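Plendden 콘솔에서 서버 옮기기 타래 (1/10)
요 며칠 저희 팀 가상 서버들을 Wekora 리전에서 Bando 리전으로 옮겼는데요, 생각보다 물어보시는 분들이 많아서 기억이 생생할 때 적어 둡니다. 제가 말이 좀 긴 편이라 차 한 잔 옆에 두고 천천히 읽어 주세요 :)

2/10
먼저 스냅샷 이야기부터요. 콘솔의 스냅샷 화면에 들어가면 목록이 날짜순이 아니라 이름순으로 뜹니다. 저는 이걸 몰라서 2월에 만든 오래된 스냅샷을 복원해 놓고 한참을 "왜 설정이 옛날 거지?" 하고 있었어요. 정렬은 오른쪽 위 작은 화살표로 바꾸시면 됩니다. 정말 작아요, 눈 크게 뜨고 찾으셔야 해요!

3/10
스냅샷은 서버가 켜진 상태로도 찍히지만, 데이터베이스가 올라간 서버라면 잠깐 쓰기를 멈추고 찍으시길 권해요. 저희는 점검 공지를 10분으로 잡았고 그 안에 끝났습니다. (공지 문구 쓰는 데 걸린 시간이 더 길었다는 건 비밀이에요.)

4/10
찍은 스냅샷은 바로 다른 리전으로 못 갑니다. "내보내기"를 눌러 이미지로 바꾼 다음, 대상 리전에서 "가져오기"를 해야 해요. 저희 건 전부 합쳐 1,384GB였고, 밤에 걸어 두고 퇴근했더니 아침에 다 넘어와 있었습니다. 출근해서 초록색 완료 표시를 봤을 때의 그 기분, 아시죠?
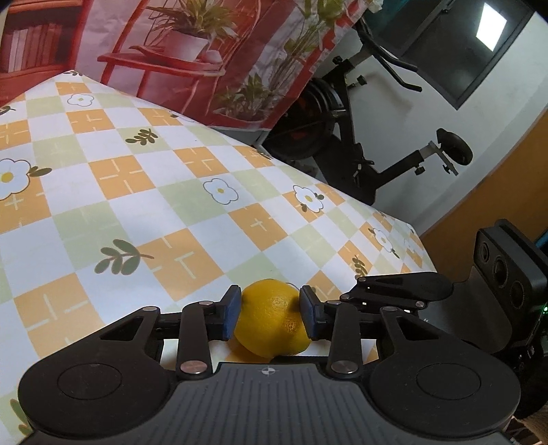 노란 레몬 하나, 체크무늬 천 위에서

5/10
이제 네트워크요. 여기서 제일 많이 헤맸습니다. 가져온 이미지로 서버를 만들면 사설 IP가 새로 배정돼요. 원래 주소를 그대로 쓰고 싶으시면 서버를 만들기 전에 대상 리전에 같은 대역의 네트워크를 먼저 만들고, 생성 화면의 "고급" 탭에서 주소를 직접 넣으셔야 합니다. 만들고 나서 바꾸는 것도 되긴 하는데 재부팅이 두 번이나 필요하더라고요.

6/10
방화벽 규칙은 따라오지 않아요. 저도 당연히 같이 올 줄 알고 접속 테스트부터 했다가 전부 막혀서 식은땀을 좀 흘렸습니다. 규칙이 70개쯤 되면 손으로 옮기기 힘드니 (저희가 딱 70개였어요) 기존 리전에서 JSON으로 받아 새 리전에 올리세요. 다만 규칙 안에 리전 이름이 들어간 항목은 올리기 전에 고쳐 두셔야 오류가 안 납니다.

7/10
DNS는 하루 전에 TTL을 짧게 줄여 두시면 마음이 편합니다. 저희는 300초로 낮췄어요. 전환하고 나서 원래 값으로 돌려놓는 것도 잊지 마시고요. 저는 잊어버려서 달력에 알림까지 걸어 놨답니다.

8/10
모니터링 알림도 한번 봐 주세요. 서버 이름이 같아도 내부 ID가 달라져서 알림 대상에서 빠집니다. 저희는 Ozoliņš라는 작은 오픈소스 에이전트를 같이 쓰는데, 이쪽은 호스트 이름으로 묶여서 따로 손댈 게 없었어요. 대신 이름에 특수 글자가 있다 보니 설치 경로에서 한글 윈도우 터미널이 글자를 깨뜨립니다. 경로를 영문으로 지정하면 괜찮아요.

9/10
옛 리전의 서버는 바로 지우지 말고 며칠만 꺼 두세요. 꺼 둔 서버도 디스크 요금은 나오니 너무 오래 두시진 말고요. 저희 로그를 보니 전환한 뒤에도 옛 주소로 2,636건이나 요청이 들어왔는데, 찾아보니 예전에 만든 백업 스크립트에 IP가 그대로 박혀 있었어요. 범인은 저였습니다...

10/10
혹시 가져오기 단계에서 "디스크 형식 불일치"가 뜨는 분은 내보낼 때 압축 옵션을 끄고 다시 해 보세요. 저도 한 대가 그래서 그렇게 넘겼습니다. 다른 증상이면 답글로 오류 문구를 통째로 붙여 주시면 저녁에 천천히 읽어 볼게요. 긴 글 읽어 주셔서 고맙습니다!

덧붙임 (4/3/25)
로드밸런서 질문을 주신 분이 계셔서요. 그건 아직 안 옮겼어요. 인증서를 새 리전에 다시 등록해야 하는 것까지만 확인했고, 옮기고 나면 이 타래에 이어서 쓰겠습니다.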